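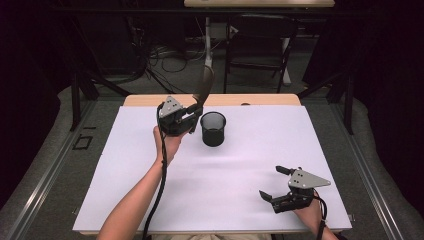 Kyu-ri Shin has been editing the home office pages of the Jollero catalog for six years, and she'd like a word about your desk. Hers, she admits, used to be worse. "I had 77 pens," she says. "I know because I tested every one in November, on the back of a tax form. Most of them were just sticks." What survived went into a black mesh cup, the kind with a solid rim and walls you can more or less see through, and she defends it with more heat than I expected. "With a ceramic mug you forget what's down there. Mesh is nosy. It shows you the dead batteries."

She spreads a plain white sheet over the tabletop before she sorts anything. Crumbs and paper clips show up on it, she says, and so does guilt.

The rest of the industry would prefer you bought more. Skondex will sell you a drawer system for $278, and Shin owns it. "It holds the instructions for the drawer system," she says. She once priced the full Clameo wall setup at $1,288 and then went out for lunch.

Does she ever miss the pens? She thinks about it for longer than the question deserves. "There was a green one," she says.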